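Two-channel video in a group show: how to keep the sound from my neighbors' works?

Last updated: November 13, 2022

Posted by zerkel_films

Hello everybody. I will show a two-channel video installation in a group exhibition in Jirkinham in February. It is my first time with two projections, before I have shown only single films in cinema rooms, where all these problems belong to another person.

The room is shared with two other artists. One shows drawings, so there is no problem. The other is Matheson, who makes quiet sound pieces with very small speakers, and the distance between our works is only one partition wall that does not reach the ceiling. My work has voices, mostly my aunt telling about the village in a low voice, and one part with a train which is rather loud. The whole work is 14 minutes and it plays in a loop.

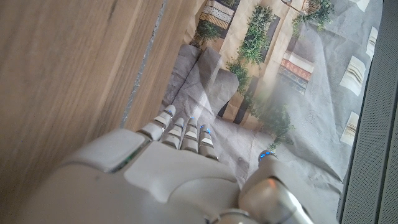 Printed sheet beside the wood grain

The gallery proposes headphones. I am not against headphones, but people share the bench and I would like that they hear the work together. I also asked for carpet and the answer was that the budget for the room is $300 for everything, including paint.

So my questions are two. First, is there some way to keep speakers in this situation without disturbing Matheson's work? Second, my two media players start together in the morning, but by the afternoon the left image is late by almost one second. The players are both Nemix, same model, bought in the same week. Do I need to buy a special sync box, or is it possible to solve it with what I have?

Thank you for your patience with my English.

Ross Paterson

Hello. I have installed video for other artists for many years, and English is also not my first language, so we will understand each other.

For the drift, please do not buy anything yet. Two players which loop separately will always go apart, because each one follows its own clock, and the small pause at the loop point is never exactly the same. You have three possibilities.

The easiest is to make one file from the two. You put both images side by side in the editing program, export one wide video, and play it from one computer which has two outputs. The desktop is extended over both projectors. Then there is nothing to drift. I did it like this for a work which ran for 73 days and I had to touch it only when the electricity was cut.

If you must keep two players, look in the menu for a network sync or "leader and follower" mode. I don't know your model, so please check the manual. You connect them with a normal network cable, and the follower corrects itself at each loop. When there is no such mode, ask the gallery to restart both players at lunch. It is not elegant but visitors will accept a few frames of difference if your cuts are not exactly together.
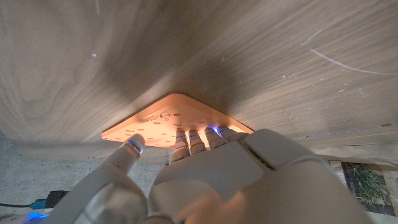
Orange board up against the wood

For the sound, I would ask for one directional speaker hanging above the bench, pointing down, and no subwoofer. The voice stays mostly under it. A small directional panel can be rented, I paid $125 for a month the last time, but the price depends very much on where you live. Put something soft behind the listener too. Heavy theater curtain from a second-hand shop is better than thin carpet, because low voices and the train will come back from the wall and go over your partition.

Then please speak with Matheson directly, before the install days and not through the curator. Sit in the room with both works playing and decide the levels together. Write down the volume number of both amplifiers and tape it on the back, so the person who opens in the morning does not guess. With the train, you can lower only this part in the mix by 4 or 5 dB for this exhibition. It will still feel loud after the quiet voice.

pelle_k

just use headphones, get two pairs with a splitter. everybody is used to it and they are easy to wipe down. we had 2,251 visitors at our last show and I heard one complaint and it was about the parking

zerkel_films

Thank you both. I tried the one wide file yesterday evening and it played four hours at home with no difference between the images. The export took a long time and I had to make the bit rate lower, but on the projector I don't see it.

I wrote to Matheson and we meet on the first install day to listen. Ross, one more thing, if the speaker hangs over the bench, does the person standing behind still hear enough to follow the story? I have subtitles on the left image only.

Ross Paterson

They will hear that someone is speaking, but maybe not each word. With the subtitles it is enough. I would only check that the heads of the people on the bench don't cover them, so move the text a little higher than you do for cinema.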